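The planner is not the problem

By Tharun Shetty
Friday, December 4, 2020

Every few months a vendor offers to sell me a smarter planner. The last one was called Nostetti, and its slides had a lot of arrows. I remain unconvinced that picking small parts out of a bin is held back by planning at all.

Most grasp software is built on the idea of an object with a pose. Find the pose, choose a grasp, plan a path, close the fingers. That works nicely for blocks. A solenoid has a metal body, a plunger with a spring on it, and a lead wire that goes wherever it likes. The pose estimator will give you six clean numbers for the body and say nothing of the wire, and the wire may be lying across its neighbor.
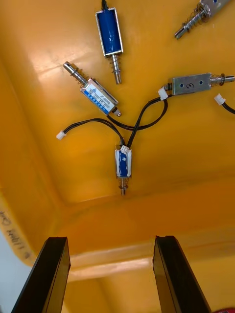
Can't a better segmentation model sort out which wire belongs to which part?
Sometimes, on a still image with good contrast, but a black wire crossing another black wire leaves very little for the model to go on, and a wrong guess comes out with the same confidence score as a right one.

That score bothers me more than the misses do. My colleague Gopinath Devadiga spent two weeks in January tuning the threshold in our Bodulano stack. Raise it and the arm sits there thinking. Lower it and it lifts two parts by one lead. He found a setting that suited Monday's bin and had to start over for the next one.

Then there is shine. Glossy plastic is bad enough, and steel is worse. Depth readings on a reflective rim are close to fiction, yet the collision checker treats them as walls. I have watched a planner refuse a perfectly open approach to avoid a highlight. Paper on the bottom of a metal tray helps with the floor and does nothing for the edge.

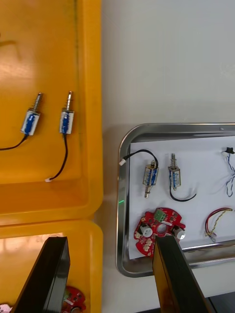 What I would pay for

Dull things, mostly. A log I can replay without three config files. A grasp check that looks again after the lift and admits it has something extra hanging off the fingers. A wire model, even a crude one – a fat line marked "do not pull" would do. The people at Venville tell me this is on their roadmap. It was on their roadmap last year too.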